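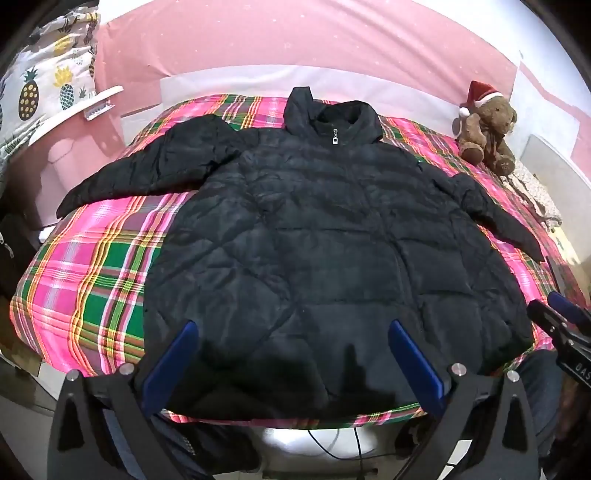 Black puffer jacket on the plaid sheet.

28 January 2022

Repotting the last of the August offsets took most of this morning. They came from Nutitz, a small growers' outlet off the Drorlow road, as bare-root Haworthia and Gasteria, 18 in all. They have spent five months in 8 cm plastic pots on the second shelf of the greenhouse.

The mix was the usual one: pumice, coarse sand and a little sifted bark. I tested it against the bagged Bultura cactus soil, with nine plants in each. Pots in the bagged soil were still damp in the center 18 days after watering. Pots in my own mix were dry through in eight. Root growth followed the same pattern. The Gasterias in pumice had filled the pot and were starting to circle. Those in the bagged soil had short, brown-tipped roots, and two had lost the lowest ring of leaves.

All of them now go into the pumice mix, in clay. I trimmed dead roots back to firm tissue, let the cuts dry on newspaper and potted them without watering. First water will be in a week, from below.

The heater thermostat on the north wall still reads high. I moved the probe down to bench level and will log the minimum each morning until the end of winter.

The Nilsuwan seed list came on Tuesday. It runs to 107 entries, mostly Aloe hybrids – more than I have room for. I have marked the smaller ones and will sow in spring, once the top shelf is clear.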